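Kirkcombe Building, second floor
Monthly walkthrough: fire, electrical and general safety
Saturday, April 7, 2018
Walked by: Yaa Essien
Copy to: Sinan Bozkurt, Pineteck (building services)

Marks used: OK, FIX (needs work before next walkthrough), WATCH (look again next month)

1. Exits and stairs
Exit signs lit: OK
North stair door closes and latches: FIX. It closes but stops short of the latch unless you pull it. Same comment in October. The closer needs adjusting or replacing.
South stair door closes and latches: OK
Stairs clear: WATCH. Two flattened cartons on the south landing, addressed to Tatlı on the first floor. I took them down and spoke to the kitchen. Deliveries should not be left on the landing, even for a few minutes.
Handrails tight: OK

2. Extinguishers
Hallway, by the elevator: OK. Gauge in the green, tag signed.
Break room: OK
Print room: FIX. Pin is in, but the plastic seal is gone. Pineteck to check and reseal.
Room 63: OK. Had been moved behind the coat rack. Now back on its hook.

3. Electrical
Panel 6 clear to three feet: FIX. Folding chairs are leaning on it again. Please find them another home. The closet next to the restroom has space.
Breaker labels readable: WATCH. The label for 52 is fading.
Extension cords used as permanent wiring: FIX. One in the print room, running under the mat to the laminator. The mat is also a trip hazard with the cord under it. Ask for an outlet on that wall.
Power strips plugged into other strips: OK. None found.
Space heaters: OK. One in the front office, unplugged, with a tip-over switch.

4. Work areas
Room 63 (Tranimon): OK. Walkway from the door to the window is open and the floor is dry. Waste bin emptied.
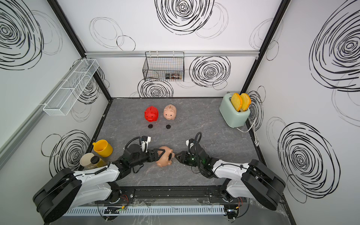 Front office: WATCH. File boxes are stacked above shoulder height beside the copier. Keep the heavy ones on the bottom two shelves.
Print room: see items 2 and 3. Solvent cabinet closed and labeled. Rags in the lidded can.

5. Break room and restrooms
Ground fault outlets tested: OK, both tripped and reset.
Microwave door seal: OK
Under the sink: WATCH. Small drip at the shutoff valve. I put a tray under it.
First aid kit: FIX. Out of medium bandages, and the burn gel is expired. Reorder on work order 1498, which is still open.

Sinan, the stair door comes first. Please send me a day for it and I will be there to let your people in.

Y. Essien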